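Dillance opens its robot teaching floor to walk-ins

I spent most of an afternoon at the Dillance workshop in Irnen, where the folks behind the Brollow project are letting regular people teach a robot arm how to move things. You sit at a desk, you put your hand in a control glove, and the arm does (more or less) what you do. I've wanted to try this for ages!

My job was the little black stand. Reach for it, get the fingers on it below or beside the clamp, hold on. Sounds like nothing, right? I've been picking things up my whole life. But you're working through somebody else's fingers, and I kept opening my hand way too wide and then rushing in, like I was swatting a fly.
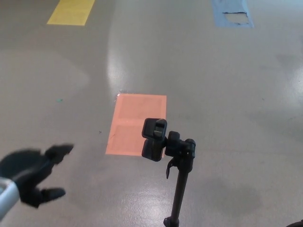

The staff were very patient with me. Their advice was to slow down and let my wrist do the lining up before I even thought about closing my hand, and my next few tries felt a lot calmer. They keep the clumsy ones too, by the way. Every try gets saved, and somebody goes through them later and marks which ones are worth learning from. The project has 3,917 saved so far and picked up 88 of those on the day I went, so I can claim a tiny share of the credit.

What surprised me most was how tired my hand got. Sessions are capped at 28 minutes and I was ready to quit well before that. One of the regulars told me she does two in a row with a coffee in between, and I have no idea how.

All of this feeds into Etim, the software that is supposed to run the arm without a person in the glove. It's still early days there, and the team wouldn't give me a date for a public demo. They did say they want another 2,000 tries on the stand before they move on to anything new.

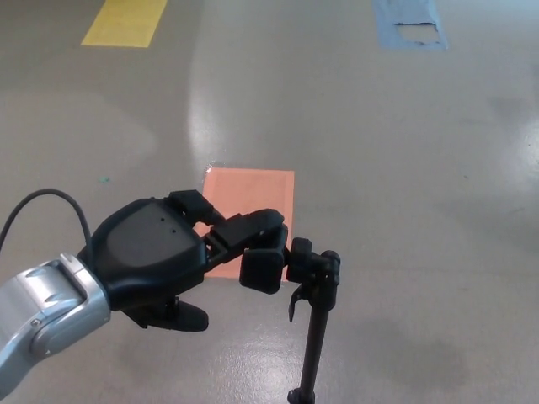 How to sign up

Walk-in hours run through November, from 1 p.m. until 5 p.m., at the side entrance of the Dillance building. It's free, and you get a short practice round first. Kids can come along with a grown-up. Wear sleeves you can push up, because the glove goes pretty far past the wrist and my sweater was a pain.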